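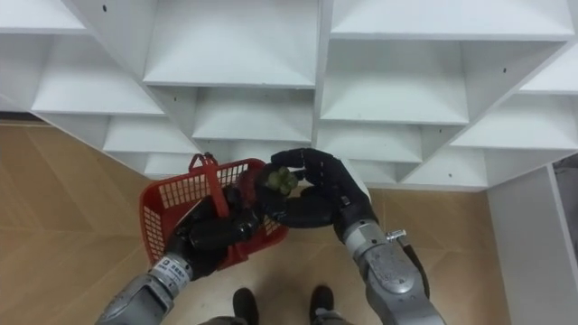

Kiprono Koech reports that the left hand on his unit stayed closed on the basket after a stop, and that pressing Resume twice only made the right hand squeeze harder on what it was holding. He asks whether the basket can be pulled free by hand. It can't, not while the arms are powered. Use the procedure in 7.2.

7. Hand Faults During Basket and Shelf Work

Applies to the Bultska two-arm unit with Flukine hands, running the Draddale shelf task. For single-arm units, see the Tanui supplement.

7.1 What the fault looks like

Fault 238 (hand stall) is raised when a finger motor draws full current and the finger does not move. The arms stop and hold position. The fingers keep the last grip force they were given, so a held object normally stays held.

The fault is most often seen:
- when both hands are close together over the basket rim
- when a fingertip has gone through one of the openings in the basket wall
- when the thumb meets a shelf divider while the hand is reaching for an item

Fault 739 (hand contact) is a separate fault. It means one hand has touched the other. It may show up along with 238. If both are on the display, clear 739 first.

CAUTION: A stopped arm is still a powered arm. Do not put your fingers between the two hands, or between a hand and the basket, until the power light on the base is out.

CAUTION: Do not press Resume more than once. On software before version 3, each press adds grip force on the side that is not stalled. Soft fruit will be crushed, and a finger tendon can be damaged.

7.2 Freeing a stalled hand

You need two people for this. One supports the basket and one works the pendant.

1. Press the stop button on the pendant. Leave it pressed.

2. Read the fault numbers and write them in the log, with the time. The display clears at power-off.

3. Have the second person take the weight of the basket from below with both hands, palms flat, clear of the robot fingers.

4. Turn the base switch to OFF. Wait for the power light to go out. It can take almost 11 seconds. The arm brakes will hold the arms, but the fingers will go slack.

5. Take any item out of the right hand first. Put it on a shelf well away from the work area, or on a table.

6. Open the left hand one finger at a time, little finger first and thumb last. If a fingertip is caught in the basket wall, back it out the way it went in. Do not twist the basket.

7. Set the basket on the floor in front of the shelving and step back.

8. Check both hands for torn finger covers. Check that the cable on the outside of each forearm is seated in its fitting and is not pulled tight.

9. Turn the base switch to ON, release the stop button, and select Hands > Open Both from the menu. Every finger should open fully.

If a finger lags or stops short, turn the unit off and call service. Do not run the task with one bad finger -- the grip check does not look at fingers one by one, and it will pass.

7.3 Test after a stall

Run the right hand alone before you go back to two-handed work. The left arm stays parked for the whole test.

1. Leave the basket on the floor and choose Single Hand > Right.

2. Put one item in a cubby the right arm can reach without leaning. Use something firm.

3. Set the speed to Slow and start the reach. Stand behind the line of the shoulders, with the stop button in your hand.

4. Pause when the thumb meets the item. The other fingers should still be open. 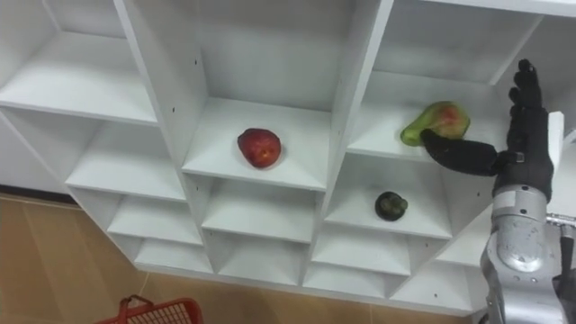 Figure 7-2. Thumb contact with a pear, fingers not yet closed.

5. Look at the gap between the hand and the cubby sides. If any part of the hand is pressing on a panel, back out and move the item closer to the middle of the opening.

6. Continue, and let the hand close. Watch the current bar on the pendant. A short rise that levels off is normal. A bar that climbs and stays at the top is the start of another stall, so press stop.

7. Repeat the test with the left hand.

Note: Erasto Mwakyusa in service recommends repeating the right-hand test with a smaller item if the stall happened during a handover. A hand can pass on a large fruit and still stall on a small one, where the fingers have farther to close.

7.4 Changing the basket grip

If 238 comes back at the same point in the task, the basket grip is the likely cause. Open Task > Basket > Grip and change Inside Wall to Handle. The handle grip is slower, and the basket swings more, but it keeps the fingertips away from the openings in the wall.

After changing the grip, teach the handover point again. The old point was set for a tilted basket and will bring the right hand in too low. The steps are in 5.6.

Send the log to service if the fault returns after the grip has been changed. Include the software version and say which hand stalled.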